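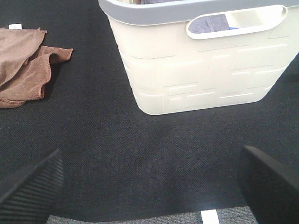
Brown towel and basket.

Laundry and folding notes, January

Started at 7:40. Brown microfiber first, then the light cloths, then whatever was left in the basket. Lilian wants one way of folding written down so the shelf stops looking different after every shift.

Method I used for the brown ones: lay it out, tag edge away from me, fold in half toward me, then left over right. Smooth with the flat of the hand between folds. Microfiber grips itself, so a crease made early stays in all the way through and has to be opened up again.

The light knit ones are harder. They're thick for their size and the corners want to creep out
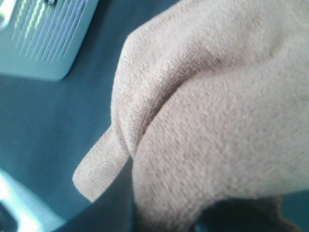 when the second fold goes over. Pressing down doesn't help much. What worked better was pulling the corner in with a thumb before letting go of the top layer. Need to try folding in thirds, which Costel says is how they did it at Welitz.

Washing, for the record: 40 degrees, no softener. Softener went in by mistake last month and the microfiber just pushed water around the bench tops afterward. The Mokon powder is fine, use 2 scoops for a full load. Lint from the knit ones gets on everything, so they go in a separate wash from now on.

Basket should come back to the folding area with only clean things in it. Dirty goes in the bin by the door.

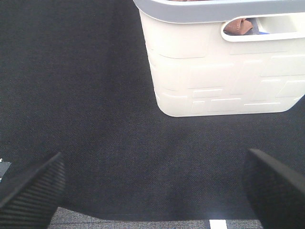
Back room, Gashi building. January, afternoon

Second round. Tried thirds. The bundle comes out narrower and sits better on the shelf, but the last flap slides if the towel isn't square to begin with. Halves are quicker. For brown I'd stay with halves and do thirds only on the light ones.

Tags: leave them on. Valter cut a few off and the stitching started to go at that edge. With the tag on it's also easy to find the same side each time.

Stack with the rounded edge facing out. Loose edge to the wall. If a flap has come out, redo it before it goes on the pile, it only gets worse with weight on top.
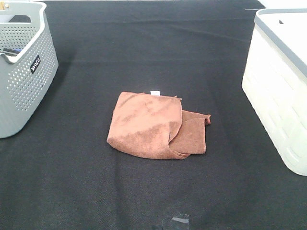

Živko read this over and wrote underneath that halves are fine by him, but he'd turn the towel a quarter before the second fold so the tag ends up inside. He also wants the softener moved to another cupboard.

Will try the quarter turn tomorrow. Softener moved, top shelf, left. Ask Yu-ting to order more powder.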